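# Count the worlds, then the episodes

Every time I read a new paper about robot manipulation, I look first for one number: how many demonstrations. Our own group at Skolthorpe did the same last year. We wrote "2000 episodes" in the abstract and we were proud of it. Today I think this number said very little.

Those episodes came from two simulated rooms. The policy, which we called Erosus, learned these rooms very well. When we moved it to a third one, with a different table height, it reached for the air. The reviewers did not ask about it -- they also looked at the big number.

My opinion is simple. A result from simulation should report how many different worlds the data came from, and this should come before the episode count. The team behind Skarkel does it already, and their tables are easier to trust. 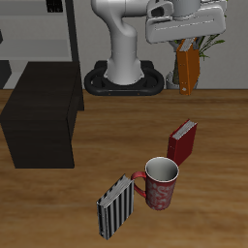 Variation inside one world is also worth an honest report. It is cheap to change the color of a wall. It is harder to change what is next to what, and this is where grasping becomes difficult. An orange book held by its top edge, with a plant right behind it, asks more from a planner than the same book alone. The red mug close to the striped book is a similar case, because the handle almost touches the cover. I would like to see such neighbors listed in the paper, even in an appendix.

We will publish our new split in July, with the worlds counted first.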